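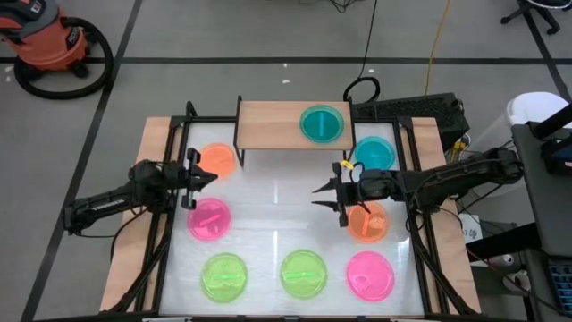

Benedita Garcia, workshop reporter

Sunday, January 28, 2018

I've spent a good part of my week at Trodel watching two arms fuss over petri dishes, and I could happily go back for more! The automation crew there is partway through a side-by-side trial of grippers, one on each arm, working the same white table from opposite ends. They're calling the two setups Nikow (left) and Siltard (right), after the controllers that run them.

The job sounds dead easy. Pick up a coloured bar, put it in the dish of the same colour, go again. Try it with a shiny work surface and see-through dishes, though, and the cameras start having opinions. Orange on orange is a pain, apparently, and the overhead lights leave bright streaks on the white that the software kept reading as an edge on the first day.

Carolina Nogueira is running the trial and let me sit in (and ask far too many questions). Each arm gets 88 tries a session. On Thursday the left one, with its pointed fingertips, managed 80 clean placements and the right one was 7 behind. She wasn't ready to call it. The right gripper has angled fingers and she reckons it'll do better once they slow the close, which was set for chunkier parts back in November and never changed.

My favourite bit was the little raised shelf, where the teal dish sits. Reaching up there means the arm has to come in over everything else, and I held my breath every single time. Carolina says the shelf is the real test for the controllers, and Siltard has the smoother path so far, even if it's losing on score.

They want 3,000 tries logged before anybody picks a favourite. After that the better pairing goes over to the Simões line, where it'll be sorting sample dishes for a living. Swapped fingers are up next, so Nikow gets the angled set and Siltard gets the pointy ones. I've asked to be let back in for that.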